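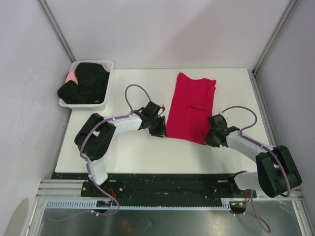

Hi, I'm Yến Cao, and I started Skirkesska with two robot arms, a stack of T-shirts and way too much confidence. We teach robots to fold laundry for small wash-and-fold shops. That's the whole business! People always ask how we got here, and the short version is that we broke something.

Back in April we were running our first folding setup, Jikside, for a shop owner who'd driven 94 miles to see it. It had done 18 shirts in a row that morning and I was feeling pretty great. Then on the next one the left arm closed on the fabric, the right arm closed on the fabric, and the left one started its move before the right one was ready. They pulled against each other. The shirt ripped (it was mine, I liked that shirt), one gripper jumped sideways and smacked the table, and I hit the stop button a good deal later than I should have. Everyone was fine. My visitor asked if it always did that.

So we quit taking orders for 6 weeks and went back through our logs, all 1547 folds of them. The arms had been getting out of step for a long time. Most of the time the cloth had enough give that we never noticed, and when a fold came out crooked we blamed the shirt. The software knew where each arm was supposed to be and never checked how hard it was pulling. Pretty embarrassing to find that in your own code, I have to say.

What came out of all that is Jititz, the system we run now. If either arm feels more pull than it should, both of them stop and let go, and a person has to come over and look before anything starts up again. Neither arm moves with the cloth until both have reported a grip. We also moved the stop button to where my hand already is, and there's a second one by the door. It's slower than Jikside was. I get asked about that a lot and I'm okay with it.

We still have bad days. Stretchy fabric sets off the pull limit when nothing's wrong, and dark clothes in a heap are hard for the cameras to sort out, so a sleeve gets grabbed as a hem and you get a very strange-looking square. Every stop gets written up, even the dumb ones, and the write-ups go to all of our shops. The first one to sign on was Châu, a family laundry that read the whole report on the ripped shirt before they'd even talk price (smart people!).

If you run a laundry and you're curious, come by and watch. Bring your own clothes if you want, just maybe not your favorites. And if you've had a robot go wrong on you, I'd love to hear about it, we trade stories with anyone.

Page last updated 12/19/22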